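Plosora Table Station
Interim progress report and equipment plan
Prepared by Mathias Gasser for Anastasia Rallis, Wosholm Fund
2/17/19

Status against the plan

The first table station has been set up and is in use. Spending on it stayed inside the first installment, apart from the mounting hardware, which came in higher than quoted and was moved to the contingency line. The second station has not been ordered. The reasons are given under Purchasing below, and we are asking for a decision on it before May.

Most of this period went into the work surface. We had budgeted for a printed mat with the zones marked on it. Wistari quoted a lead time of seven weeks, and we kept changing the zone layout, so we covered the table in brown paper and marked the zones with blue painter's tape. The mat line is unspent. We would like to hold it until the layout has gone a full month without a change.

The object set was bought from ordinary kitchen suppliers. We chose items that differ in shape and in how they have to be picked up: plates, a cutting board, a bottle rack, a serving spoon, a folded cloth, fruit. Fruit is a running cost that the original budget left out. It is small, and we have been paying it from supplies.

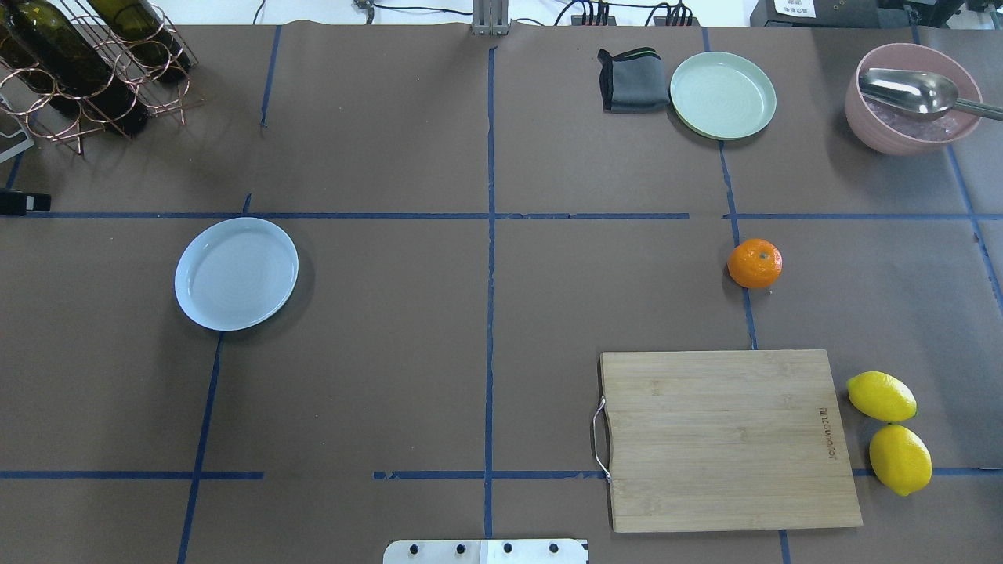

Work surface with taped zones and part of the kitchen object set.

Purchasing

Gripper pads. The pads wear faster than the vendor's sheet led us to expect, mainly on the wire rack and the edge of the cutting board. We have used 20 pads since the station opened and propose to buy 60 for the rest of the grant year. Ordering them in one lot gets the better unit price and saves on shipping.

Power and cabling. Everything behind the table runs from power strips. We want to put in a fixed outlet rail and a cable tray before a second arm goes in. Jardine has looked at the room and will quote for both together. We have asked them to list labor separately so it can be charged to the facilities line.

Second station. We have two offers in hand. The Wistari arm costs less but needs its own controller and a different mounting plate, so we could not share spares between stations. The other offer is for the same arm we have now, at a higher price, with delivery in May. My preference is the second. Staff already know the arm, and the spare parts shelf would not have to be doubled. I can send both quotes with the terms marked.

Spare objects. Breakage has been limited to the ceramic items. We propose keeping one replacement of each plate and bowl on the shelf and reordering as they are used.

Open items

The service contract on the current arm has not been signed. The vendor's draft excludes the wrist joint, and we have sent it back.

Insurance has asked for a serial number list. The arm and controller are on it. The small tools are still to be added.

Requests to the fund

Approve the move of the mounting overrun to contingency. Allow the unspent mat money to carry over. Confirm which offer we should accept for the second station, or tell us if you would like a third quote first.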